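## 4. Recording and Checking Wiping Episodes

Section 3 covered mounting and charging. Read it first if the hand-held grippers have not been paired, because an unpaired unit records to its own clock and its files can't be aligned later.

The steps below produce one episode for the Ultatum bimanual wiping set. The method compares policies trained on two-handed episodes with policies trained on one-handed episodes of the same task. Both kinds must be recorded the same way apart from the number of grippers in use.

### 4.1 Before recording

1. Switch on the right unit, then the left unit. Wait for both status lights to hold steady.
2. Open Spanos on the laptop and select **New session**.
3. Enter the site code. For the Flurkotdale kitchen, use 13.
4. Close both grippers fully, open them fully, and press **Zero**. Repeat if the width readout drifts while the handles are released.
5. Move the right unit slowly over the work area for 30 seconds to build the map. Keep the lens pointed at edges and objects with texture.

**Note:** Bare glossy counters give the tracker little to hold on to. Leave ordinary kitchen items standing at the back of the work area during mapping, and don't move them until the session is closed.

**Caution:** Stovetop burners must be off and cool before mapping starts. The gripper fingers soften with heat and will no longer close parallel.

### 4.2 Recording an episode

1. Place the item to be wiped on the counter.
2. Press **Record** and touch the two fingertip pads together once. Spanos uses the contact as the sync mark.
3. Pick up the cloth with the right gripper. Take enough fabric that a fold stands above the fingers.
4. Bring the left gripper to the item at the same time. Do not wait for the right gripper to arrive -- overlapping motion is what the two-handed condition measures.
5. Press the cloth to the rim and wipe. Keep the grip closed until the cloth has left the item.
6. Set the cloth down, open both grippers, and press **Stop**.

With a bowl, the cloth gripper works the near rim while the other unit reaches in over the side. The view from the cloth gripper should resemble this one:
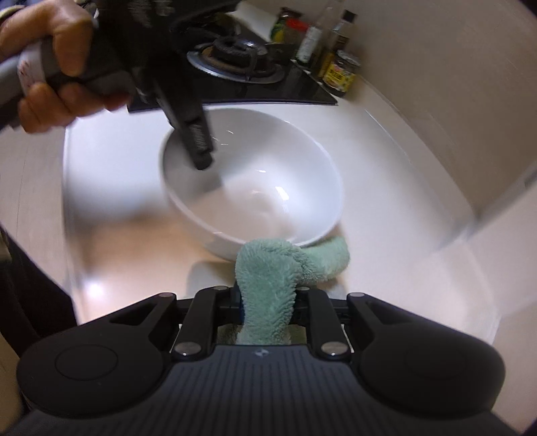 Kaja Zariņš argues that the sync touch in step 2 should come at the end of the episode as well, since a dropped frame in the middle can't be found from a single mark. The second touch is optional in this release. If you use it, set **Marks** to 2 in the session file. Spanos will otherwise treat the second touch as the start of a new episode.

### 4.3 Checking the episode

Run the Grerico checker on each session before erasing the cards:

`grerico check --session 13 --pair both`

The checker rejects an episode if tracking is lost on either unit, if the sync mark is missing, or if the gripper width is blank for any frame. Motion blur alone is not grounds for rejection.

In the June run, 405 two-handed episodes were submitted and 178 passed. Most of the rejected episodes had lost tracking on the left unit while its lens was inside or close to a bowl. Triin Ramanauskas reran the comparison on the passing episodes only, and the two-handed policy still kept the cloth on the rim longer than the one-handed policy. The result has been tested on bowls only. It should not be quoted for plates or pans.

**Caution:** Do not trim a rejected episode to make it pass. Trimming shifts the sync mark and the pair will be misaligned with no warning from the checker.

Upload passing sessions by Friday. For upload settings, see Section 5.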